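About Bokex

Hi, and welcome! I'm the person behind Bokex, which is a football site run from a spare bedroom with a slow radiator and a very good chair. If you came in through a link to one of the morning roundups and you're wondering who's been typing at you, you've found the right page.

How it started

I grew up in a house where the game was on whether anybody was watching it or not. My dad kept the radio call going in the kitchen with the TV muted in the next room, so the touchdown always arrived in the kitchen first and you'd hear him yell before you saw the throw. I still can't watch a game without expecting to hear the result from another room.

Bokex began as an email. I used to send a handful of friends a list of links before work, with a line or two under each one saying why I thought the writer was right or out of his mind. Then the friends started forwarding it, and people I'd never met started writing back to argue about left guards, and that was that. I moved it onto a website when the list reached 200 addresses and my email provider decided I was a spammer.

The name doesn't mean anything, sorry! I wanted something short, the web address was free, and my first choice belonged to a company that sells gutters.

What you'll find on the site

The morning roundup is the main thing. It goes up at 6:30 Eastern, all year, and that includes the dead stretch in early summer when the biggest story in the league is a punter changing his number. I read everything I can get through with one pot of coffee, pick out what's worth your time, and tell you where it came from.
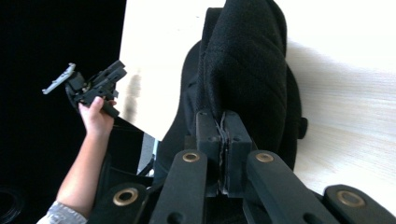
Up close, brass rings and all.

After that there's the Long Drive, a longer piece I write when I've got something to say. During the season that's most weeks. In the off-season it's whenever I can't sleep. Past ones have covered why I think teams give up on young tight ends too early, what happened to the fullback, and a very long one about stadium parking that got more mail than anything else I've ever written (I don't know what to do with that information).

Then there's film. I love film and I'm not a coach, so please read those posts with that in mind. I watch a play until I think I see what happened, I write it down, and then a reader who played the position tells me what I missed. I fix the post and leave the old version in with a line saying so. Some of my favorite posts on the site are half corrections by now.

And there's the draft board, which opens in April and takes over my life. I rank 33 players, no more. It used to be a normal 32, one for each first-round pick, until I couldn't stand leaving off a linebacker I'd fallen for and added a spot. He went undrafted. The extra spot stayed.

How I do things

I link to the original reporting every time. If a beat writer got the story by standing in a cold parking lot for it, you should be reading that writer, and I'd like you to click through.

I don't do rumors from accounts with no name on them. I've been burned by that exactly 2 times and both are still up on the site with a note on top.

I don't take betting ads. You're all grown-ups and you can do what you want with your money, but I didn't want to be writing about a kid's hamstring next to a flashing box with odds in it.

When I get something wrong, I try to fix it within 24 hours and I say what changed. Write to me if you spot something. I'm not touchy about it, or I'm only touchy for the first ten minutes. 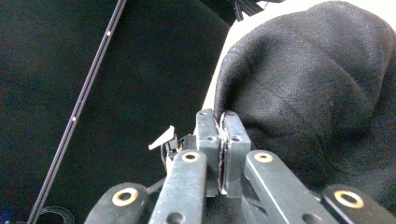

Who pays for it

Readers do, mostly. There's a membership called Lusum (same naming method as before, I'm afraid) and it gets you the Sunday night mailbag, the comment section, and a vote on which old game I rewatch and write up in the summer. Last year you all voted for a 9-6 game in sleet, and I want you to know I watched every minute.

Everything else is free and it's staying free. The roundup will never go behind a wall. If money's tight and you'd like to be in the comments anyway, send me a note and I'll set you up, no questions.

Getting in touch

The contact form at the bottom of the page comes straight to me. I read all of it and I answer most of it, though I get slow from the first week of training camp until the playoffs are done. Tips about good local football writing are my favorite kind of mail, especially high school and small college stuff that I'd never find on my own.

If you'd like to write something for Bokex, pitch me in a paragraph. I pay for guest posts, I edit lightly, and I'd love more pieces from people who've worked a job around the game: chain crew, equipment room, the band, whatever you've got.

The roundup sign-up is the box in the sidebar, or under the menu if you're on your phone.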